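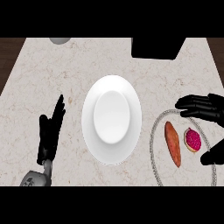
Re: [sinholm-users] Transport drops out when armed
From: Ritva Koivisto
17 April 2023

Kamol Sitthichai wrote:
> Upgraded to the new Sinholm driver last night. Faders fine, meters fine,
> but as soon as I arm more than 16 tracks the transport buttons on the
> Ultia stop responding. Play still works from the keyboard. Buffer is
> at 1000 samples if that matters. Anyone else?

Yep, same thing on mine. Had it since December, old driver too, so I doubt it's the upgrade.

Try this. Controller setup, second page, turn OFF "send record status to surface". You lose the red lights on the strips but the buttons come back. Was tracking drums yesterday, 20 armed, nearly two hours, no dropouts.

Buffer doesnt matter, I tried it all over the place. Different USB port, no change either.

Bianka had a patched map file for the Ultia that kept the lights, think it was in digest 57? Can't find my copy. Bianka if your reading, could you repost?

Also don't load the Dellano template on top, it turns the setting back on every time. Took me a whole evening to spot that.

Gotta run, singer's here.

Ritva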